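Meenakshi Poojary
Mar 12, 2025

Thread: I have now spent 40 hours with the Omilska two-arm starter kit from Prukaveck, and I have opinions.

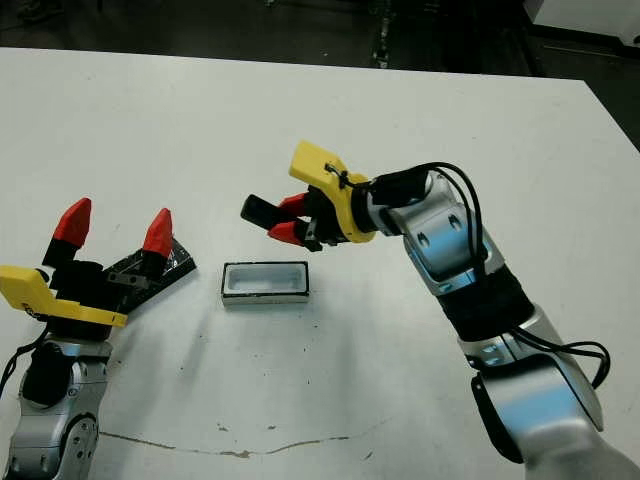
The sales page promises "first task in an afternoon." It doesn't say whose afternoon. Mine involved a firmware update, a second firmware update, and a long talk with myself about refunds. The hardware won me over anyway. Those red fingertips can hang on to a small black block over a tray without any drama, and I've dropped enough coffee mugs to respect that.

2/ Price. The kit is $3,000. Then there's the Gultaseo software plan at $40 a month, mentioned in a font size I'd call shy. You can run the arms without it if you enjoy writing your own everything.

3/ Setup. The manual is 200 pages and the part you want is on the last one. Start there. Joint calibration goes left arm first, then right. Do it the other way and the app just says "No."

4/ Cables! Route them loosely past the wrist and then swing both arms through their full range by hand before you power up. I did mine too tight and the right one unplugged itself mid-reach like it had a bus to catch.

5/ Teaching it things. Small parts into a tray went fine once I slowed everything down. Anything floppy, forget it. I tried a sock. We don't discuss the sock.

6/ Support. I wrote to them at midnight and got a real person named Nambiar by breakfast, who fixed my gripper offset in two messages. Best part of the whole purchase.

7/ Would I buy it again? At $3,000, yes, with some grumbling. If they knock off $1,000 in the spring sale, I'm getting one for my brother so he can be the one who calls me about firmware.

8/ Several of you are asking about the sock. No.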